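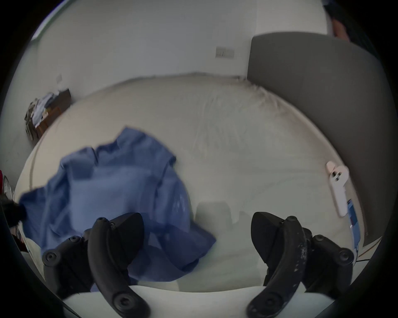

*Blue on cream: bedding and clothes are what most people bring to Rozīte.*

**Rozīte gets its drying room back, and the prices are going up**

September 2015

If you've walked down Nivent Lane this week you'll have smelt it before you saw it - soap flakes and warm cotton, coming out of the side door of the old Rozīte laundry for the first time since May. The drying room is open again. I went in with two pillowcases and a duvet cover that hasn't been properly dry all summer, and I came out an hour and a bit later with all three folded and a head full of laundry gossip, so you're getting the lot.

For anyone new to Garnevden, Rozīte is the low brick building between the chemist and the bus shelter, the one with the rose painted over the door (it used to be pink, it's more of a salmon now). It isn't a launderette in the usual sense. You wash at home or in the machines at the front, then hang everything on long wooden racks that slide out of the wall like drawers, with warm air coming up through the floor. My mum used to send me down with the sheets on a Saturday and I'd sit on the bench with a comic until they were done. I loved it then and I still do, draughty loo and all.

The trouble started in the spring when the heater gave up. It had been patched so many times that the engineer from Ollasen wouldn't sign it off again, and fair enough, I wouldn't have either from the noise it made. The front machines carried on but the racks were shut, and those of us in flats without a balcony spent the summer with shirts on the backs of chairs and towels over the bath. I had a clothes horse in the hall from May onwards and I've got the bruised shins to prove it.

Triin Lapiņa, who took over the lease from her aunt, told me she very nearly turned the whole room into storage. "I had a man lined up who wanted it for tiles," she said, while showing a lad how to get a rack back on its runner. "Then I priced up a new heater and sat down for a bit, and then I priced it up again somewhere else." The second quote was the one she went with. The work took longer than planned because the floor vents turned out to be an odd size and had to be made up specially.

So what's different? There are ten racks in use, same as before, but each one now has its own dial, so you don't have to put up with your neighbour's idea of how hot a jumper should be. The old bench has been sanded and moved under the window. There's a proper folding table too, and not before time - I've folded king-size sheets against my own chin in there for years. The loo is still draughty.

Now the bit you'll want to know. A rack used to be £1 for as long as you liked, which in practice meant some people left things on overnight and went to the pub. It's now £1.40 for an hour and 40p for each extra half hour, paid at the hatch. Triin says the price will stay put until next May. I heard a bit of grumbling by the door, mostly about the end of overnight racks, and I do have some sympathy if you work lates. She's thinking about an evening session for that reason but hasn't settled on a night. 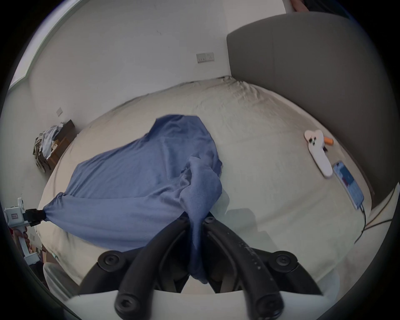
I also asked about shirts, as I'm hopeless with them and I know I'm not the only one. Her advice is to give each one a hard shake as soon as it comes out of the wash, do up the top button and hang it by the hem. Collars get pulled flat with your fingers while they're damp. She reckons most people iron far too much, and that a cotton shirt dried gently on a rack only wants a quick go over the front and cuffs. I tried it with a work shirt the next day and I'd say it was nearly as good as ironed, if you keep your jacket on.

Sheets are another story. Fitted ones should go over the rack with the corners turned inside out, otherwise the elastic stays wet and the whole thing smells of pond by the time it's back on the bed. I've been doing that wrong my entire adult life! Duvet covers need turning halfway through, and please check inside them for socks. There's a basket of orphans by the hatch already, and one of them is a very smart stripy thing that somebody must be missing.

A few practical bits before I go. The side door is the one to use, as the front is being painted for the next fortnight. Bring coins, because the hatch can't take cards. The 132 bus stops right outside if you've got a heavy bag, though the driver I had was a bit sniffy about my wet duvet cover and made me stand. Dogs can wait in the front part but aren't allowed near the racks, on account of an incident with a spaniel and a tablecloth that I wasn't given the details of, though I did ask twice.

Triin would also like any old photos of the laundry for the wall by the bench, particularly ones with her aunt in or with the rose when it was still pink. Drop them at the hatch with your name on the back and she'll copy them and give them back. I've got one somewhere of me aged seven with a pillowcase on my head, which I'm still deciding about.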